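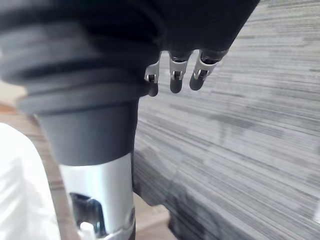
August 2023

Floor day. I've been putting this off since March and I finally ran out of excuses, so I came in early, put the radio on and got going. Writing it all down now while my knees still hurt, so that whoever does it next time (Araceli, I'm looking at you!) doesn't have to work it out again.

Started at the door end and went toward the back wall. Swept twice, the second time with the soft broom, and you would not believe how much came up on the second pass. Mostly dust and those little curls of packing tape. I also found the hex key Chang-ho has been asking for, and two washers that I'm choosing to believe are spares.

The rolling cabinet is heavier than I remembered — take the bottom drawer out first. I didn't, and it tipped a little, and all the Plundov folders slid to the back and jammed the runner. Took me ages to get them out with a ruler. They're back in order now, except for job 1670, which I left on my desk because the cover sheet is torn and I want to print a new one.

Mopping: half a cap of the Mustby cleaner to a bucket is plenty. Last time we used a full cap and the floor stayed tacky all afternoon and showed every footprint. Change the water halfway. I let it sit 90 minutes with the windows open before walking on it in socks, and it was fine by then, though the corner by the sink was still damp and I went over that with a towel.

Tape marks. The old yellow ones were peeling and collecting fluff, so I pulled up the worst of them. Warm the tape with the hair dryer and pull low and slow, and it comes off in one long strip (very satisfying). Any leftover glue came up with a rag and a drop of the orange stuff. I haven't put new tape down yet. Chang-ho wants the walkway a bit wider on the window side and I'd like him to show me where before I commit.

Still to do:
Order mop heads from Urquijo, pack of 4, same as before
New cover sheet for 1670
Ask Natavar if they ever want their pallet back, the slip on it says 2917
Felt pads for the stools, they're scratching

Araceli came by after lunch, walked straight across with her coffee and said it looked nice. No spills. I'm calling that a good day and going home.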